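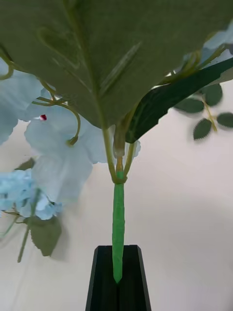 How do you clean fabric leaves without ruining them?
Go gently, use a dry soft brush, and keep water away from anything fuzzy.

I've had artificial stems in the house for years now, and every October, when the windows stay shut and the dust seems to double, I sit down with a pot of tea and go through them all one by one. It takes me most of an afternoon (the radio helps!) and I always end up enjoying it far more than I expected to when I dragged the vases off the shelf.

The velvety leaves get an old makeup brush, always from the stem out toward the tip. I once tried a damp cloth on a big gray-green one and it dried with a tide mark right across the middle, so that leaf now faces the wall. Glossy leaves are much more forgiving, and I wipe those with a barely wet rag and dry them straight away.

Then there's the floral tape. Mine loosens near the bottom after a while, and my friend Jytte taught me to stretch the new piece as I wind it, because that's what makes it stick to itself. I'd been wrapping it slack for years and wondering why it kept sliding off, bless me. Start just under the place where the branches join and turn the stem with your other hand as you go down.

I still have the eucalyptus to do, and the kettle's just gone, so that one will be waiting for me after supper.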